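Walus Shared Workshop
Tips for Members: Bins, Clamps and Cables on the Robot Bench

The following guidance applies to members who sort or stack blocks with the workshop's arm. It was prepared by Lamisi Zakaria and Normunds Avotiņš and was last revised in October.

Securing the bin
Place the bin on the tabletop and fix it with spring clamps on two opposite sides. Clamps should sit low on the wall, with the handles turned away from the path of the arm. After every 20 cycles, stop the program and press on each corner of the bin by hand. If it moves, reset the clamps and teach the pick points again.

Cables
Leave a generous loop at the wrist. A cable that is tied too tightly will pull at its connector when the last joint turns. Run the wrist through its full range at low speed before closing the final tie, and keep loops clear of the gripper fingers.

Blocks
Begin with three blocks, laid flat and well apart. Blocks that rest against a wall are harder to grip, as one finger must fit between the block and the panel. Members may add more once the program has completed eight picks in a row. Scuffs on the bin floor are acceptable - raised burrs are not, and should be filed down.

Acrylic sheet
Keep the protective paper on until all cutting and drilling is finished. Painter's tape will hold a sheet flat on the bench and lifts off the paper cleanly if pulled back slowly.

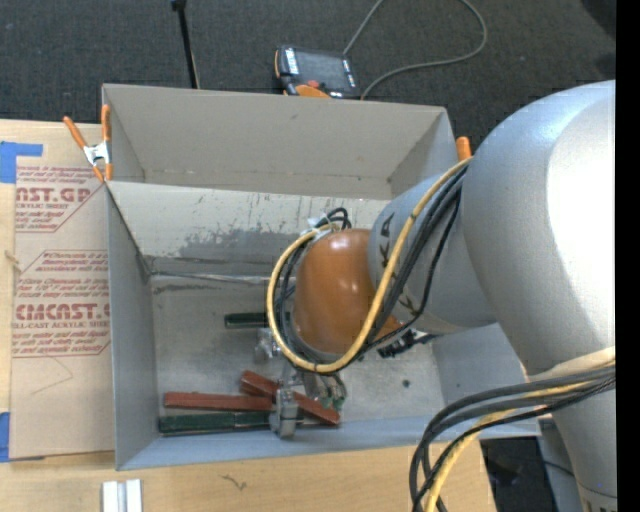
How should the divider be fitted when the blocks are of different lengths?
Measure the longest block, add the width of the open gripper, and give that length to the larger compartment.

Storing the pendant
Return the pendant to its hook at the end of each session, with the cable coiled loosely. Requests for replacement clamps should be left with Agnese Juška at the front desk before 8 in the evening.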